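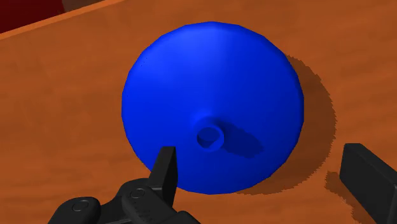

Wednesday, April 4, 2018

So the Flullville schedule for next season finally went up last night, and I stayed up way too late reading it on my phone under the covers like a kid with a comic book. I've got opinions! Most of them are about television, because I live two states away now and the only way I see my team is if somebody decides to put them on a channel I pay for.

First, the good part. We got four national games. Four! Last year it was two, and one of those got bumped to the overflow channel when a tennis match ran long (I'm still mad, my snacks were ready and everything). Three of the new ones are against Hirken, which makes sense if you've watched those teams play each other lately. Every game is close, everybody's grumpy by the second period, and the goalies are usually the best players on the ice. If you're a network and you want people to stick around through the commercials, that's the matchup you pick.

The other one is a home game against Shakya, and I'm a little puzzled by it. They're rebuilding, they traded half their defense, and the last time we played them my dad fell asleep. But I'll take it. A national game is a national game, and the pregame show always runs that old footage of the arena before the renovation, with the orange seats. I loved those seats. They were terrible to sit in.

Now for the complaining. Everything that isn't national is going on Skiralo, the streaming thing, and I had it last season and it drove me up the wall. The picture would freeze right when somebody got a breakaway, and then it would jump ahead and they'd already be lining up for the faceoff. I found out about an overtime winner from my sister's text. She was listening on the radio! In her car! I paid nearly 80 dollars for the season and the radio beat me to it.

They say they've fixed the delay. We'll see. I'm going to wait until August, when they usually put up the early price, and then I'll probably grumble and buy it again, since the other choice is checking the score on my lunch break the next day.

Other stuff I noticed: way too many back-to-backs in January, a long road trip right after the holidays, and a Sunday matinee against Hirken that I'm already trying to turn into a family visit. I texted my mom about it this morning and she wrote back "is that the loud one," so I guess she's in.

If anybody has Skiralo working well on an older TV, please leave me a comment and tell me what you're using. I've tried the app, the browser, and the long cable from the laptop, and the cable was the best of the bunch until the dog tripped over it.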